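Felt, foam and fabric: quick tips for putting up letters and banners at home

Doing this fast as the oven's on. Bits I've picked up from years of birthday banners, playroom walls and one very long school fair in Edside. Take what's useful.

Pick your backing first

Dark cloth beats pale for bright letters. Shows less dust than you'd think too, if you go over it with a damp hand. Old blackout lining is good. Old bed sheets are all right but you'll see the wall through them, so double up.

Wash new fabric before you cut it. I didn't in January and lost a good inch off the bottom.

Iron on the back, medium heat, and hang it the same day. If it has to wait, roll it round a cardboard tube. Folding gives you a cross down the middle that takes days to drop out.

Hanging it

Small clips are better than pins. Pins tear, and you find them with your foot. Bulldog clips from the stationery drawer, one every 40 cm or so along the top, closer if the cloth is heavy.

No rail? Broom handle across two chair backs. Or a clothes airer with the cloth thrown over, clipped both sides. The airer wobbles, so put a bag of rice on each foot.

Weight the bottom edge. Coins in the hem, a length of old curtain chain, a bamboo cane from the shed. Dont use fishing weights if there are toddlers about.

Sticking things on

Foam is light so don't overdo it. What I've tried:

Double sided tape: fine on smooth card, hopeless on fabric after a night or two.

Hook and loop dots: the best for cloth. Rough side on the letter. Press for a slow count of ten.

Glue gun on LOW. High melts foam, and it goes quickly. Test on the offcut.

Safety pins from behind: slow, but you can wash the backing afterwards.

White PVA: no. Soaks in, dries shiny, never comes out.

Getting letters straight

Lay the lot on the floor first, backing and all. Start with the middle letter of the word and work outwards both ways. Start at the left and you'll run out of room, I do it every single time I forget.

For a line, run a bit of tailor's chalk along a ruler. Brushes off with a dry nailbrush. Or stretch cotton thread between two pins and sit the letters on it.

Two short rows read better than one long one. Leave a gap between rows of half a letter's height. Step back to the door and look before you fix anything.

Mixed colours: put them down, squint, swap any two neighbours that look the same. Yellow on black you can read from the far end of a hall. Dark blue and brown just vanish.

Cleaning foam

Lukewarm water, drop of washing up liquid, soft cloth. Pat, don't rub. Felt tip marks sometimes lift with a bit of toothpaste, the plain white sort. Dry flat on a towel, away from the radiator, or the edges curl up like toast.

Squashed corners: hold in the steam off the kettle for a few seconds (tongs please) and press flat under a book.

Lint on the black cloth

Rubber glove, slightly damp, stroke one way. Works on sofas and the dog's blanket as well. Sticky rollers do it quicker but you get through the sheets. Do it before the letters go on, picking fluff from round an S is no fun at all.

Storing

Letters in a flat box, baking paper between layers. Zip bags for the dots. Write whats in it on the END of the box, where you'll see it on the shelf. Keep the clips in the same box or they wander off to the crisps.

Next time, shelf liners and that sticky drawer.
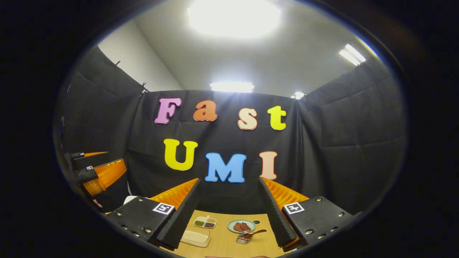
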